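Inicio > Volumen 7 > Estudios de gestión hotelera > Sección 4

4. Custodia y devolución de las tarjetas de acceso

Los datos provienen de los registros de recepción de tres establecimientos de tamaño medio, que en este trabajo llamamos Grindance, Dellstead y Lekik. El período de observación terminó en febrero y comprende 3.274 entregas de tarjeta. Se consideró como pérdida toda tarjeta no devuelta en los 7 días posteriores a la salida del huésped. Las tarjetas devueltas con daño en la banda fueron registradas en una categoría separada y no entran en el cálculo.

En Grindance las tarjetas se guardan en una caja común, mientras que Dellstead utiliza un casillero por habitación. Lekik cambió de un sistema al otro durante el estudio, y por este motivo sus datos se presentan en dos partes. La distribución en casillas ya fue discutida en nuestro trabajo anterior sobre el hotel Hayes, de 70 habitaciones, donde el tiempo de búsqueda en el mostrador resultó menor.

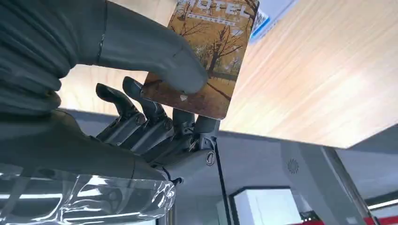
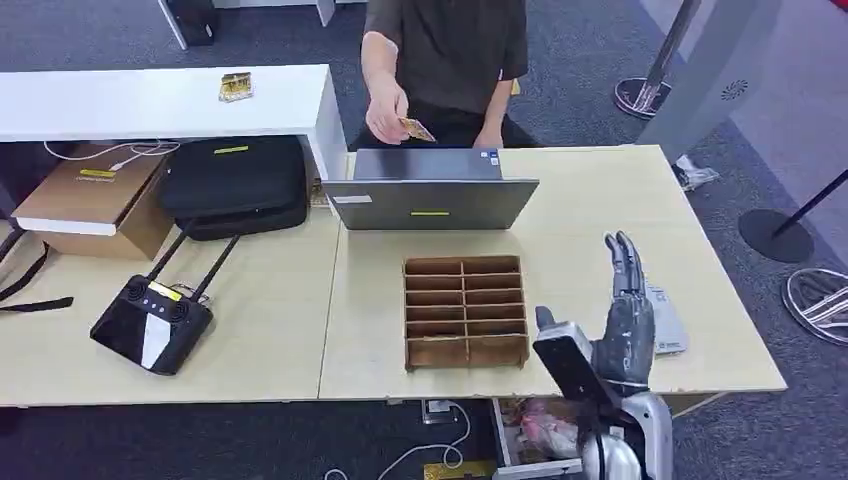
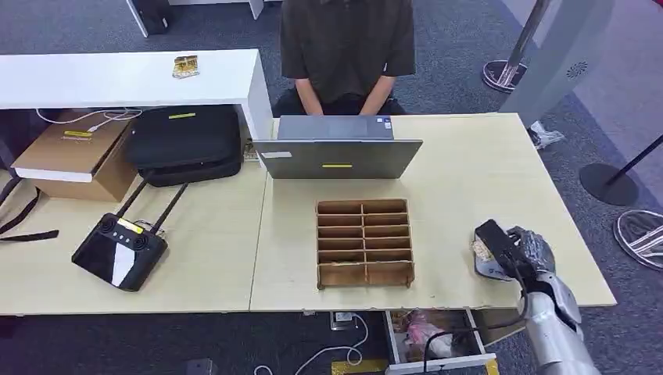
Figura 2. Tarjeta de hotel y organizador de doce casillas, en dos columnas de seis.

La diferencia entre los establecimientos no puede atribuirse solamente al mueble. En Dellstead el personal pide la tarjeta en el momento de pagar, y esta costumbre es anterior a los casilleros. En Grindance, en cambio, el huésped puede dejarla en un buzón junto a la puerta, que se vacía una vez por turno. Una parte de las tarjetas contadas como perdidas podría haber estado en el buzón al cierre del registro. Hemos revisado manualmente los turnos de noche y encontramos 19 casos de este tipo, los cuales fueron corregidos antes del análisis.

Queda también la cuestión de las tarjetas duplicadas. Cuando dos huéspedes comparten habitación, los tres hoteles entregan dos tarjetas, pero solo Lekik anota cada una por separado. Para los otros dos se aplicó el procedimiento de estimación descrito en la sección 3.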